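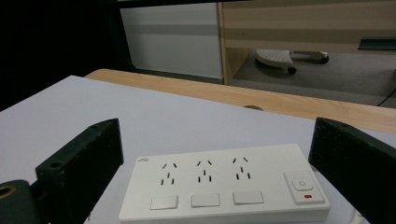
Small Switches, Hard Work: Household Machines and the Chores They Still Leave to People

Every office and most homes have at least one job that is done without thought at the end of the day. A person reaches for a power strip, presses a switch, pulls a plug and leaves the room. The whole task takes a few seconds. For the laboratories now trying to build a general household machine, it has become one of the more stubborn items on the list.

At Rimamo, a research laboratory that studies routine work in homes and small workshops, the power strip has its own place in the test program. The strip now in use has three outlets, a rocker switch for each, and a master button at one end. It is white, it sits on a white tabletop, and the switches are white as well. A person can find the right one by eye or by touch. A machine that depends on a camera must tell one pale rectangle from another, and must do so again when the strip has been turned or slid to a new spot.

The laboratory's working question is a plain one: which chores can a machine be trusted to do today, without a person standing by? The answer so far is a short list with many conditions attached to it.

What counts as a chore

Much of the public discussion of household robots has centered on large and visible jobs such as folding laundry, loading a dishwasher or clearing a table. These tasks make good demonstrations, and progress on them has been real. A machine that folds towels from a neat stack in a laboratory is now a common sight at trade shows.

The Rimamo program takes a different view of the subject. Its task list was drawn up by asking households and small shops to keep a diary of everything they did with their hands over the course of a Saturday. The diaries were full of small acts that the writers had nearly left out: turning a key, peeling a label, winding a cord, switching off a lamp at the wall. The final list holds 100 tasks. Fewer than half involve lifting anything heavier than a full coffee mug.

Each task is first performed many times by people holding a gripper in the hand, so that the machine can learn from motions that are known to work. For the power strip, the standard set is 400 demonstrations, divided among pressing a single switch, pressing the master button, inserting a plug and removing one. The position of the strip is changed throughout.

Pressing is easier than it looks, and harder

Of the four motions, pressing the master button gives the best results. The button is larger than the surrounding details and sits in a raised panel of its own. A red indicator light just below it offers the machine a way to check its work, and such feedback is rare among household objects. A drawer does not report that it is closed.

The individual switches are less forgiving. A rocker switch must be pushed on the correct side with enough force to tip it, and a thick fingertip may rest on the middle and do nothing. If the push is too strong or comes at an angle, the strip slides away across the table. People solve this by steadying the strip with the other hand, often without knowing they have done so. A machine with one arm has no such choice, and must press straight down or brace the strip against something.

Inserting a plug remains the weakest of the four. The slots are small and dark, the plug hides them as it comes near, and the last part of the motion has to be guided by feel. The laboratory does not consider this motion ready for use outside a supervised room.

The view from the shop floor

Pristunar, a firm that assembles small appliances, has followed the work with interest. Its packing line ends in a station where each finished unit is plugged in, switched on, checked and unplugged. The firm placed 2 machines at that station last spring on a trial basis.

The trial was judged a partial success. On a fixed bench, with each unit held in a cradle and the outlet in a known position, the machines kept pace with the line for most of a shift. When a new product arrived with a stiffer cord, both had to be taken off the job until more demonstrations could be collected. The human workers at the same station adjusted to the new cord before lunch.

This pattern is familiar to anyone who has worked with factory automation. Machines do well where the surroundings can be arranged to suit them. A home cannot be arranged in that way, and few people would want it to be. Cords run behind furniture, desks are moved, and guests leave things where they do not belong.

Cost and patience

Dankwa, a company that plans to lease household machines by the month, has chosen to begin with tidying and carrying. Its service agreement excludes anything connected to house current, a limit the company describes as a matter of safety and insurance. It expects to review that limit in December, once results from its first group of homes are in.

Rimamo's own schedule is more cautious. Its next round of trials will move the power strip off the table and onto the floor, beneath a desk, where many such strips are found in practice. The lighting will be poorer and the arm will have less room to turn. Plugs of several shapes will be left in the outlets, so that the machine must reach between them to find a switch.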